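# cell-budget

Planning notes and cost sheets for the tabletop picking cells at the Dandivham site. The repo holds what we need to decide how many cells to buy, what goes in each one, and which month each purchase order goes out. It doesn't hold control code or training data.

Status: draft for the July round. Prices in the sheets are quotes, and quotes expire. Check the `valid_until` column before you copy a number into a request.

## What's in the repo

| Path | Contents |
|---|---|
| `sheets/cell_bom.csv` | Bill of materials for one cell, one row per line item |
| `sheets/spares.csv` | Parts we expect to replace in the first year |
| `sheets/props.csv` | Baskets, soft toys, plastic fruit and other handling items |
| `sheets/quotes/` | Supplier quotes, one folder per supplier |
| `scripts/rollup.py` | Adds the sheets together and writes `out/summary.md` |
| `notes/` | Site measurements, delivery notes, open questions |

## Running the rollup

```
python scripts/rollup.py --cells 15 --spares first_year
```

`--cells` is the number of cells to price. `--spares` takes `none`, `first_year` or `all`. The script stops with an error if a row has no quote attached. To price a row from a guess, set `basis` to `estimate`; those rows are totaled on their own line in the summary.

All amounts are before tax. Freight is a separate row for each supplier. Wetex includes freight in the unit price, so its freight row is zero and should stay zero.

## What a cell includes

A cell is one arm on one table inside a white enclosure, with a two-finger gripper and a depth camera on the wrist. The budget treats these as five groups:

- Arm and controller
- Gripper, fingertips and cable
- Wrist camera, bracket and cable
- Table, wall panels and lighting
- Props

The arm is most of the cost. The groups that have caused overruns are the enclosure and the cables, which were left off the first request entirely. They now have their own rows, and `rollup.py` warns if either is missing.

The camera bracket is quoted separately from the camera. Huvbridge sells both, but on different lead times, and a camera without its bracket can't go into service. Order them on the same request and ask for a single shipment. 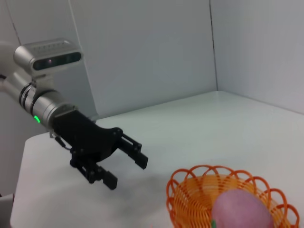 *Gripper open over the table, depth camera mounted near the wrist, basket with a soft pink prop at lower right.*

Fingertip pads are treated as consumables. The sheet allows two pads per gripper at purchase and another set in `spares.csv`. If a task needs a different pad, add a new row and leave the standard one alone, or the per-cell totals will stop matching between versions.

Table size is fixed by the enclosure panels. Changing the table means requoting the walls, and Bañez charges a setup fee for each new panel size. Please don't change the table row without opening an issue first.

## Props

Props are cheap per item and easy to forget. The current allowance is 800 dollars for the whole site. It covers woven and solid baskets, soft items, and a few rigid shapes. Purchases go in `props.csv` with the shop name and the unit price. Receipts go in the shared drive, not in this repo.

Buy two of anything that will be used in a repeated task. Colors get discontinued, and a replacement in a different shade has meant redoing the reference shots.

## Purchase order plan

1. Enclosures and tables. Longest lead time, and nothing can be bolted down until they arrive.
2. Arms and controllers.
3. Grippers, cameras and brackets, on one request.
4. Spares and props.

The site has floor space for 20 cells. Power is wired for 15. The difference is an electrical job that isn't in these sheets; it belongs to the building budget. Until that work is approved, running the rollup with a higher `--cells` value gives a number we can't use.

## Columns in `cell_bom.csv`

- `item`: short name, lower case
- `group`: one of the five groups above
- `supplier`: must match a folder in `sheets/quotes/`
- `qty_per_cell`: whole number
- `unit_price`: US dollars, before tax
- `basis`: `quote` or `estimate`
- `valid_until`: last day the quote holds
- `lead_weeks`: from order to dock, as stated by the supplier

## Known problems

- The Huvbridge camera quote lists two part numbers that differ only in cable length. We need the longer one. The sheet has the right number, but the PDF highlights the other.
- `rollup.py` rounds each row before adding, so the total can be off by a dollar or two from the spreadsheet.
- Row 23 of `spares.csv` is a duplicate of the gripper cable in the BOM. It stays until the next quote comes in.
- No allowance for calibration targets yet.

## Changes

Open a pull request with the new quote file and the edited row together. Requests that change a price without a quote get sent back.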